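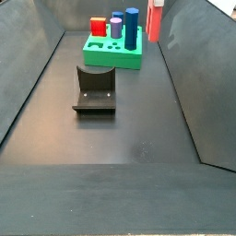
The Genside shallow bin with the saddle bracket and the green foam block.

Genside Shallow Parts Bin – Review
By Muammer Akbulut
August 14, 2026

Rating: 4 out of 5
Price paid: $43, foam block and bracket included

I bought this bin in July to replace a metal baking tray I had been using for small assembly jobs. The tray did the job for years but everything slid around in it and it was loud. The Genside bin is a shallow rectangle with dark gray surfaces and side walls that slope outward. It came in one carton with the black L-shaped bracket and the bright green foam block.

The bin

The sloped walls are the best part. With straight walls I was always scraping my knuckles when I reached for a washer in the corner. Now I can sweep a part toward the side and pull it up the slope with one finger. The floor is flat and stays flat with a full load of hardware on it.

The near edge is wide. I didn't think much of that when I ordered, but I rest my wrist there all the time now and it is comfortable. It does take up bench space, so measure first if your bench is narrow. Mine had 4 inches to spare.

The dark finish is a mixed bag. Bright screws and light plastic parts are very easy to find against it. Black set screws are not. Dust shows up right away, and so do scuffs. I wipe it with a damp cloth and ten minutes later there are white specks on it again. The floor also picks up a shine under a warm lamp, enough to annoy me when I'm looking for something small. Moving the lamp farther back helped.

The bracket

A plain L shape, an upright plate on a flat base. The top edge is cut in a curve like a saddle, and I use it to hold tubing and round stock while I mark it. The finish is matte black with a little texture to it. Mine has not chipped.

It stands up fine by itself with light work. Put a long tube across it and it will tip, so I clamp the base for anything over 17 inches. I would have liked a rubber pad underneath. My old Sönmez cradle had one and never moved.

The foam block

A low slab with recesses cut into the top. There is an arch-shaped cutout that matches the curve on the bracket, and three small round holes next to it. I keep two punches and a scriber in those. The fit is snug for the punches and a bit loose for the scriber.

The color is very green. I got used to it, and it is easy to spot on a crowded bench. The foam is firm and the edges of the cutouts are clean. I expect the round holes to stretch over time, as they did on the Plemau insert I had before, but so far they are holding.

Compared to others

I looked at the Nerik bin before buying. It is deeper and costs $96 with an insert, and the walls are straight. For storage the Nerik is probably the better buy. For working out of all day I prefer the shallow one.

Good: sloped walls, wide front edge, quiet, firm foam
Not so good: shows dust and scuffs, bracket needs a clamp for long pieces, glare under a lamp

I took off one point for the bracket. Genside sells the foam block separately, and I plan to order a second one for my drill bits.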